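20th June

I have wanted to write about table decorations for a long time, and this month I finally have something to show. The small table corner at Romadow is in a big hall with a white ceiling and round lamps, so the cloths and flowers have to bring all the warmth by themselves.
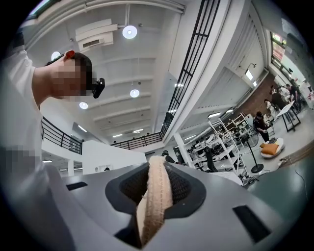
*White beams, round lamps and the black railings upstairs.*

My first rule is to begin with the cloth. A white one with a faint pattern is very forgiving, and a lace-like border makes even a simple table look cared for. On top I like few things – a grey tray, a round piece of light wood, a little green plant near the edge. The sunflower in its blue cup is artificial, and I am not ashamed of this. 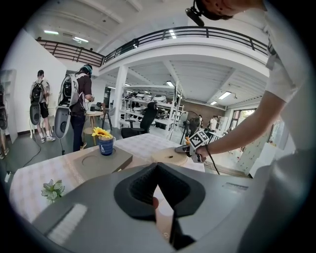 Gonçalo Pinheiro wrote to me that he would never put a false flower on a table, and that one real daisy in a glass is better than 33 sunflowers from a shop. I understand him, but his daisy needs new water and mine does not.

For the checked cloth, pink and white, I would choose these:

- a beige runner down the middle, with one big daisy on it
- a grey book under the sunflower, to give it some height
- a round woven placemat at the side, in light tan
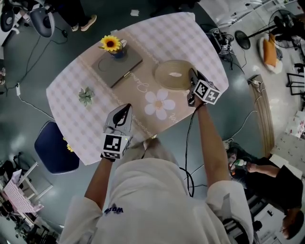
## What I would change

The runner and the checks are both busy, so next time I will try a plain cloth under it. My aunt had one in cream, bought in 1985, and I must ask if she still keeps it.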